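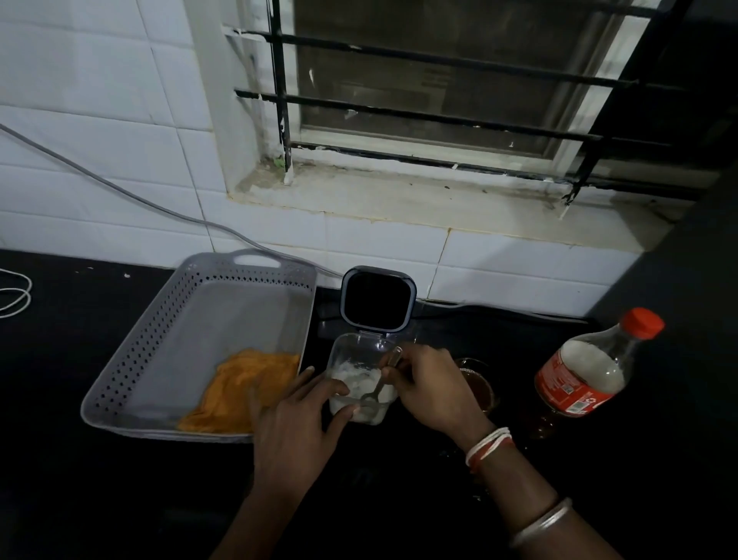 Bhattacharjee
Kenwood Household Cleaning Project, working paper, March 2026

4. What people count as dirt

I went into this part of the study thinking I'd be writing about mops. I had a nice list of products and a nice list of surfaces, and I figured I'd match one to the other and be done by lunch. Then I read the diaries! The people who kept them for us in Pradcombe hardly mention products at all. They write about edges, and which ones they feel bad about.

We collected 361 diary entries, and I coded every one by hand (twice, after I changed my mind about what "tidying" meant). The codes fell into 4 groups: surfaces wiped daily, surfaces wiped for guests, surfaces wiped when moving out, and surfaces that belong to the outdoors even though you can reach them from the sink. Window sills kept landing in that last group. A counter can be black and shiny while the sill over it stays dusty, with a dark line along the grille and a small green plant coming up from a crack (Figure 2).

Figure 2. Counter, tiled wall and sill.

I love that last group, and I admit I've given it more room than it deserves. One diary keeper called her sill "the street's problem." Another said she'd clean it if it rained less — I'm still not sure how to code that one.

Grout was harder. Some people scrub it weekly and some had never thought of it as a thing you could clean, so I split it between the first and third groups and marked the doubtful entries. The Stiketti scale, which I use in Section 5, treats grout and tile as one surface, and I think that's a mistake.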